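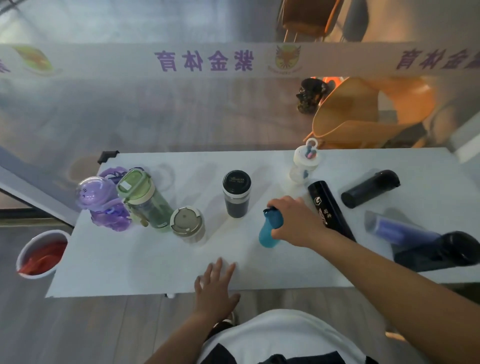 I caught Wiremu Brunton at the tail end of a club night in October, which was my first mistake, because the man does not slow down. He runs the student robotics club that built Skito, a one-armed sorting robot with a two-finger gripper and (his words) "the table manners of a goat." I'd asked for twenty minutes. We were still talking when somebody came by to lock the building.

So why bottles? I'd figured a club like this would go for soccer or mazes, something with a scoreboard.

"We did mazes for years," he told me. "The kids got really good at mazes! And then one of them asked if the robot could pass her a drink, and I said sure, give me a weekend. That was a very dumb thing to say."

The trouble is that a drink can be almost anything. The students started with one bottle and got it working pretty well. Then they brought in whatever was in the kitchen at home, and it all fell apart. Clear green plastic fooled the depth camera. Glossy black lids bounced the light around. And anything lying on its side might as well have been from another planet.

"A thermos standing up is a nice easy cylinder," Wiremu said, holding up his own to show me. "Lay it down at an angle and now you have to think about which way your wrist goes. People do that without thinking. Skito has to be told, or it has to watch somebody."

Watching somebody is the part I wanted to hear about. The students take turns recording themselves from head height, picking things up off a crowded table, and those clips are what Skito learns from. They have 1,203 of them so far, each one a single grab. I asked whether that gets boring and he laughed at me for a good while.

"Oh, it's terrible. It's the dullest job we have. But they argue about it, and that's where the learning is. Do you grab up near the cap or around the middle? What's your other hand doing? One kid always plants his left hand on the table when he reaches, and he had no idea until he saw his own clips. Then we had to decide if that matters to a robot with one arm."

Does it?

"We had a whole evening on that. I'd say no. I was outvoted."

They threw out 121 clips last spring, mostly for sleeves covering the fingers, and he still sounds a little sore about it. The rule now is short sleeves or roll them up.

The club takes Skito to a regional meet called the Grereo, where each team gets a table set up by the judges and has to clear it. Last year they came in behind a team called Skultura, whose robot Wiremu describes with real affection as "slow as my grandfather and never drops a thing." Skito scored 265 points and knocked over 2 bottles in its last run, both while reaching for something behind them.

"That's the whole problem in one run," he said. "It could see the one it wanted. It didn't care about the ones in front. You can't teach that with one bottle on a clean table, so now we crowd it. Tall ones, kids' ones with straps, little tumblers. Straps are awful, by the way. Please write that down."

I wrote it down. I asked what he'd do with more money, and he said a second arm, then took it back and said a better gripper, then said pizza. The students are rewriting the part that picks which bottle to go for first, and he's trying hard to keep his hands off it.

"I had a look at the code," he admitted while he hunted for his keys. "Only a look. I moved one comma."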